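Household Practice I, Handout 4: Loading the Dishwasher
Instructor: Rajeshwari Krishnan
Read before the Monday practical. Those who skipped Handout 3 will be easy to spot.

1. The surface beside the machine
Clear it first. Everything you can't place right away goes here, and a crowded surface is how mugs end up on the floor. The department has 80 mugs, down from a more hopeful number in September.
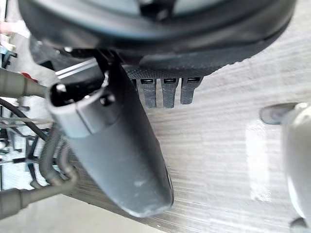
Wipe the surface with a damp cloth, along the grain if it has one, and dry it. Mathias Egger will tell you the direction makes no difference. Mathias Egger is welcome to teach this unit.

2. Tall things
Tumblers and flasks go open end down, at a slant if the rack insists. Check the base of each for a dishwasher mark. If there isn't one, wash it by hand and complain quietly. Insulated flasks usually belong in this second group.

3. Light plastic
Lids and other flat pieces go in the top rack. Wedge them between the tines, or the spray will flip them and you will be handed a lid full of gray water. Keep them clear of the spray arm: spin it once with a finger before you shut the door.
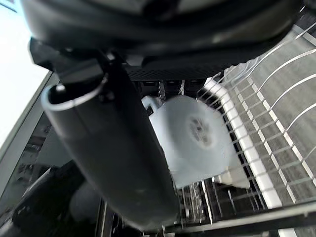 Fig. 2. Dark cylinder and pale plastic piece at the rack. Note the curved tines.

4. For the practical
Bring one awkward item from home. Kamala Mudaliar's group brought a fondue set last time and is excused from bringing another. Sketch your loading plan, in pencil, on one side of paper.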